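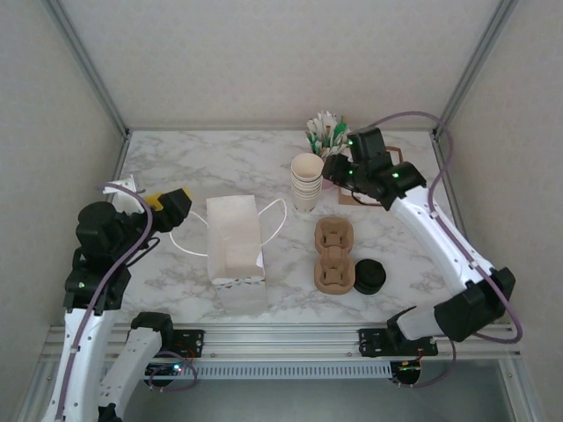 双腕セル、テイクアウト袋詰めの作業台

スレッド：双腕の袋詰め、現場ルールどこまで決めてる？

投稿者：紐もち係
2023年6月14日
カフェの持ち帰りセットを双腕で袋に詰める作業をやってます。5月から手順書を書き直してるんですが、ルールをどこまで細かくするかで社内が割れてまして…。今の案を貼るので突っ込みお願いします！

・左右の腕が同時に袋の口の上に入るのは禁止
・紙コップは重ねた山から取る。カップホルダーの中に仮置きしない
・袋の持ち手は片側ずつつかむ
・ケーブルのたるみは作業開始前に目視

個人的に一番もめてるのが持ち手です。うちの袋は紐が細くて、置くたびに向きが変わるんですよね。

投稿者：wildale_2号機
持ち手を片側ずつ、は賛成。ただ「どこをつかむか」まで書かないと人によって全然違う動きになりますよ。Wildaleのラインだと紐の付け根寄りと決めてます。先端側をつまむと袋ごと傾くので。

投稿者：ねじ山
自分は反対かな。つかむ位置まで手順書で縛ると、袋の仕入れ先が変わった瞬間に全部書き直しですよ。Gosdaleの案件でそれをやって泣きました（笑）
決めるなら「袋が動いたら一旦離す」みたいな判断基準のほうだと思う。

投稿者：紐もち係
お二人ともありがとうございます！どっちも分かるんだよなあ…。 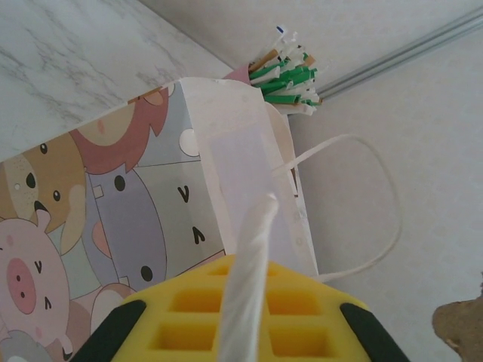
紐って撚りがあるぶん指先で滑りにくいのは助かるんですけど、輪になったほうが遊んでると別のものに引っかかりそうで怖いんです。なので位置は「推奨」扱いにして、離す基準を「必須」にする二段構えはどうでしょう。

投稿者：clurn
二段構えいいですね。Clurnedonでも必須と推奨は章ごと分けてます。混ぜて書くと、急いでる人は全部推奨だと思って読むので。
あと速度の上限は書いてます？ うちは人が手を入れる可能性のある時間帯だけ別の値にしてて、記録が2000回を超えたところで見直しました。

投稿者：ねじ山
回数で見直すのは良し悪しだと思いますけどね。863回目で変な癖に気づいたこともあるし、回数より「配置を変えたら見直す」のほうが効きました。

投稿者：紐もち係
配置変更！それ抜けてました。ストローの入れ物とかトレーとか、みんな気軽にずらすんですよ。

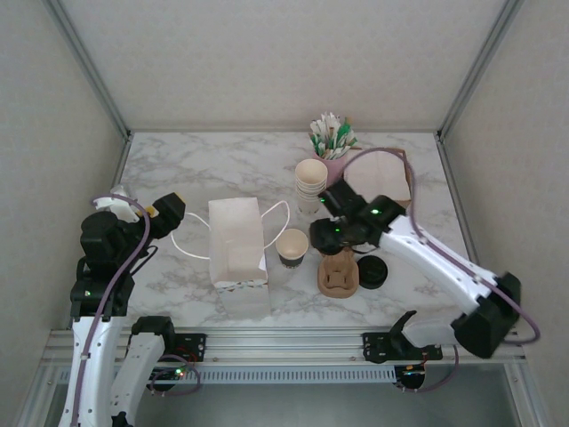
とりあえずコップの山とストローは奥、ホルダーは右、というのを基準配置として図にします。台に印を付けるかどうかは迷い中で、見た目が変わるのを嫌がる人もいるんですよね。

投稿者：wildale_2号機
印は付けたほうが早いですって。Mäkeläの勉強会でも同じ話が出て、剥がせるテープで落ち着いてました。

投稿者：ねじ山
テープは端がめくれてくるから苦手。基準配置の写真を作業台の横に貼るだけで足りませんか。

投稿者：紐もち係
まず写真でやってみて、ずれが減らなかったらテープにします。改訂版ができたらまたここに貼りますね！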